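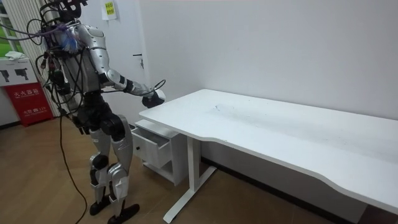 Lastance winter barley: grower questions

When should I drill it?
From the last week of September on light land. The plots at Stermont went in at the start of October and came through without loss.

What seed rate do you suggest?
Start at 697 seeds to the square metre only if the seedbed is very poor and late. Most fields need far fewer, so ask your merchant.

Is it suitable for wet ground?
No. Pick a drained field. Standing water for more than four days will thin the crop.

Can I keep my own seed?
Yes, for two seasons, with the usual payment declared. Have it tested for germination first.

How is it sold?
In 30 kg trial bags or by the tonne, through Brullis depots. Orders close in August.

Print this page | E-mail this page

Comments

Sheena Matheson: Does the 30 kg bag come undressed? We're organic.

Morrison: Brullis did ours undressed, but you have to ask when you order.

K.T.: Ours stood well but was slow to get going in spring. Would grow it again on the top field.

Contact us | Copyright Brullis Seeds | Back to top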